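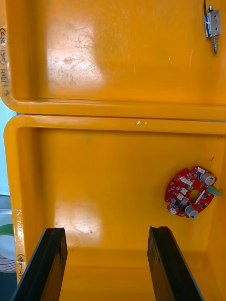 Sort and label your spare parts before you start section 4 of the Nornen pump service. The service kit has 28 small items, and several look alike once they are out of their bags. Use shallow plastic trays or cases, and write the part code on the rim in dark marker, as on the orange-yellow case. Marker fades with handling — go over the code again when it becomes hard to read.

**4.1 Setting out**

1. Switch off the pump and close both valves.
2. Clear a table and wipe it down.
3. Check the kit number on the packing slip. It should be 3382.
4. Put the electrical parts in one bin and the seals in another. Do not mix them.
5. Line a metal tray with white paper for small screws and clips.

*Note:* Kits packed before May have the old seal, code 47. It fits all Renik housings but not the Kindesis one.
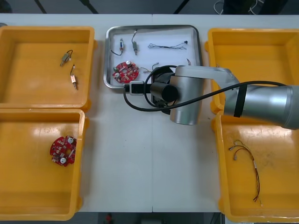

Mireille Sleiman writes that step 4 should also cover the old parts: she keeps a separate bin for everything taken off the pump, and does not empty it until the pump has run overnight. We agree, and have added this below.

**4.2 Removing the old parts**

1. Undo the four cover bolts a little at a time, working corner to corner.
2. Lift the cover straight up.
3. Unplug the sensor lead by its connector. Do not pull on the wire.
4. Place each old part in its own bin, away from the new ones.

**Caution:** Water left in the housing can run out when the cover is lifted. Keep the sensor lead clear of it.

If a part is missing, order it by its code and quote page 166 of the parts list.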